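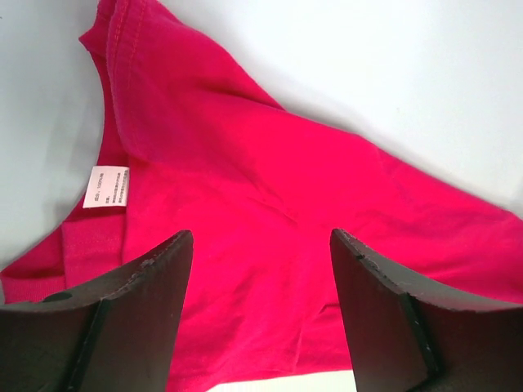 Home - News - Clothing Room - Minutes - Rota - Contact

Trevside Clothing Exchange
Minutes of the June meeting, sorting room, 6:30 pm

Present: Nuanchan Tanasarn (chair), Apinya Rojanasak, Manee Noiphan, Lertchai Sombatkul. Brayan Rivadeneyra taking notes, joined at item 2 (bus).

Apologies: none received.

1. Last minutes
Agreed. One fix - the folding table was lent to the Waaka Street hall, not given. Lertchai to get it back.

2. T-shirts
Most of the evening went on this. Intake since the spring sale is 869 pieces by the door book, tees far and away the largest group. Shelves full, two stacks on the windowsill.

Manee: tees come out of the bags in a ball and get priced in a ball. Wants every one laid out on the white table, neck toward you, before anyone decides anything. Apinya said that's fine on a slow morning but not when there's a line at the door. Some back and forth. Agreed - lay out flat at sorting, not at the door. Door people just take the bag and write it in the book.

Folding. Three ways in use at present, shelves look it. Lertchai folds in thirds lengthwise then in half, Apinya does sleeves in and then up from the hem, Nuanchan rolls. Rolling is out for the shelves (cant see the size). Apinya's way adopted, hem fold facing front. Lertchai asked for it to be noted that his is faster. Noted.

Pinks and reds. Long discussion. Bright pinks have been going in the same tub as the whites when we rinse things through, and we have had two lots of pale socks come out blush. From now on strong pinks, reds, and dark purples get their own tub no matter what the label says. Manee will write the card for the tub.

Shelf order: by size first, then color. Nuanchan would prefer color first because it looks nicer from the street. Voted, size first, 3 to 2.

3. Labels
We get a fair number of tees with Japanese care labels and they've been landing in the "unknown" box for no good reason. Apinya has put together a crib sheet. Main one to know is 綿, cotton - 綿 100% means all cotton and it goes straight to the cotton shelf. Polyester is ポリエステル. Sheet to be taped up at eye level by the sorting table, second copy in the drawer.

Brayan asked about labels printed too small to read. Magnifier is in the drawer with the tape. If still no luck, look at the wash symbols, and if those are gone too it goes to unknown.

Do not cut care labels out. Somebody has been doing this to the kids tees so they don't itch. Kind thought but then we can't sort them, and buyers ask. Leave them in.

4. Checking
Manee ran through what she looks at, for the benefit of the newer people:
- neckband first, pull gently, see if the ribbing comes back
- hem stitching all the way round, inside as well
- underarms, hold up to the window
- sleeve hems, usually fine
A stretched neckband is not a reject by itself, drops to the dollar rail. Broken hem stitching goes in the mending basket with a safety pin at the spot. Please use the pin! Lertchai spent half of last session hunting for a hole that was a quarter inch long.

Mending basket stands at 17. Nuanchan will take eight home, Apinya the rest.

5. Supplies
Osta bags - the heavy ones split at the handles again. Go back to the Istton ones even though they cost a bit more. Brayan to order. Also need safety pins, marker pens (all dry), one more tub per item 2.

The white table wants wiping down before each session. There was pen on it and then there was pen on a blouse.

6. Money
Nearly out of petty cash. Nuanchan to top up before the order goes in. Dollar rail still the best earner for the space it takes. No change to prices.

7. Summer hours
Open mornings as now, no evening session in the school vacation. Apinya away for two weeks, Manee covers sorting. Still need somebody for the door. Ask round.

8. Any other business
- Radiator knob has come off, is on the sill.
- Hangers. Too many wire ones. Stop accepting wire ones.
- Lertchai asked whether single socks could be kept for cleaning rags. Yes, one bag only, when full it goes.
- Sign on the front still has last years hours. Brayan to change it.

Actions
Apinya - tape up crib sheet, mending
Manee - card for pinks tub, cover sorting
Lertchai - folding table back from Waaka Street
Brayan - bags, pins, markers, tub, front sign
Nuanchan - petty cash, mending (8)

Closed 8:05 pm. Next meeting same place, time to be comfirmed.

Comments (4)

Dot K.
Glad about the labels. I bought a lovely top from you for my granddaughter and had no idea how to wash it.

rail_regular
Please reconsider size before color, the window looked so cheerful before

Manee N.
Vote was close! We'll see how it goes over the summer. You can still have the windowsill in color order as far as I'm concerned.

Joanne
Do you take wire hangers if they're the padded kind? I have a lot.

Related
Minutes, May meeting
What we can and can't accept
Reading care labels - crib sheet
Spring sale, thank you
Mending evening at Trevside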